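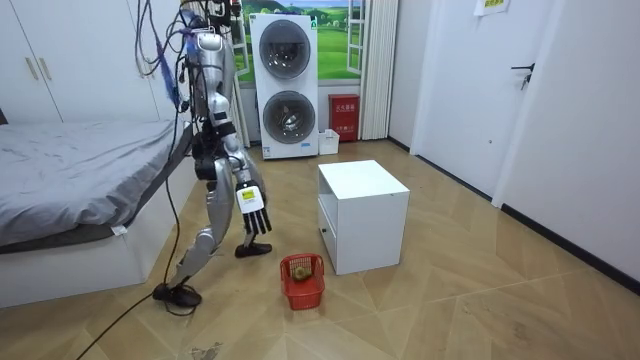 Slide 1. Title
Say hello, wait for the latecomers. Start with the question: who wrote the Wollent carols? Hands up for "a monk". Lovely, keep them up!

Slide 2. The manuscript
46 leaves, bound in Utov, no name anywhere. The parish has always said a Franciscan wrote them. I believed it for years (and put it in my first handout, sorry). Read carol 5 aloud, slowly, the verse about the candle. Let them enjoy it before I start picking at it.

Slide 3. The case for the friar
Latin refrains, a prayer to Saint Clare, the bit about bare feet. It's a good case and I want to be fair to it.

Slide 4. The case against
My favourite part! Nearly 20 of the carols use weaving words, and they use them properly: heddle, selvedge, thrum. Then the Ateda rent roll, which lists a weaver paid "for songs at Christmas". Point to line three, the ink is faint.

Slide 5. Cisneros edition
Printed 70 years later, and the first place the word "friar" turns up. Pause here. Someone usually gasps.

Slide 6. Where I've got to
A weaver who knew the friars well? I'd love to be argued with. Play the recording if there's time, then questions until 4.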